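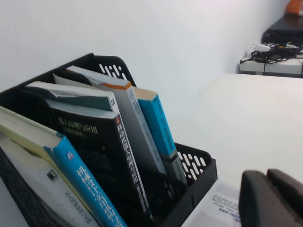
Why did the arm keep going after the gripper reported a dropped book?
The drop flag was coming in on a channel the Torlow controller stopped reading after the October update, so the arm carried on to the next waypoint with its fingers closed on air.

Minutes – book handling cell, fault review
Start 3:10 pm
Present: Shanti Pandey (chair), Kenneth Tagle, Poonam Bhatt, Bhupendra Kandpal
Apologies: Shanti Kashyap (sent notes, read out under item 2)
Minutes: Poonam

1. Last minutes
Agreed. One fix, "wrist cable replaced" should say "wrist cable reseated". Kenneth to correct.

2. The fault
Kenneth went through the log. Run set was 1,087 picks from the desktop organizer, of which 1,026 completed clean. Most of the rest are ordinary misses, spine not found or grip refused. The ones that matter are 3 where the book slipped out during the lift and the arm did not stop.
On the third one the arm swung back in for the next pick at full travel speed and one finger hit the organizer rim. Organizer pushed along the table. Bhupendra was at the bench reaching for a book at the time, hand inside the marked zone. Not touched, but close. He hit the stop himself.
Kashyap's notes: same flag worked on the old controller build, she has the August logs to show it. She thinks the update renumbered the inputs and the cell config was never changed to match. Kenneth agrees, he found the mismatch this morning.
Pandey asked if it could be the fingers slipping, pads are worn. Kenneth – pads may explain the drops, they don't explain the arm carrying on. Two separate problems, log them separately.

3. Why it wasnt caught
Acceptance check after the update only tested the stop button and the light curtain. Drop detection not on the sheet. Poonam wrote the sheet, says it was copied from the Basora cell, which uses suction and has a different check for lost parts.
Some discussion on whether the curtain should have tripped. It was muted for loading. Mute stayed on after loading finished. Bhupendra says the mute lamp is hard to see from the bench side. Pandey not happy with this, wants it treated as a near miss and not a software bug. Agreed.

4. What we do now
– Cell stays locked out until drop flag is remapped and tested. Key with Pandey.
– Travel speed capped at up to 100 mm/s for the retest.
– Curtain mute to time out by itself. Kenneth to ask Singhal for the setting, if they don't have one we wire a timer.
– Add dropped part test to the sheet: pull a book out of the fingers by hand, arm parked over the table, low speed, second person on the stop. Must halt before the next move.
– New finger pads, order from Clutgate. Same grade as before for now.
– Organizer to be clamped down. Leaning books also a question, Bhupendra thinks the slanted ones get gripped too near the corner. Kenneth to pull the grip points and see.

5. Report
Near miss form goes in today, Bhupendra to write, Pandey to sign. Attach the log for the third drop plus the config before and after the update. Please do not overwrite the old config file untill that is done.

6. Other
Basora cell had the same update. Is it affected? Nobody sure. Poonam to check the input list before anyone starts it tomorow, tag goes on the switch tonight.
Kashyap asks for a copy of the full log, Kenneth will send.

Closed 3:55 pm. Meet again once the retest is done, Pandey to set a time.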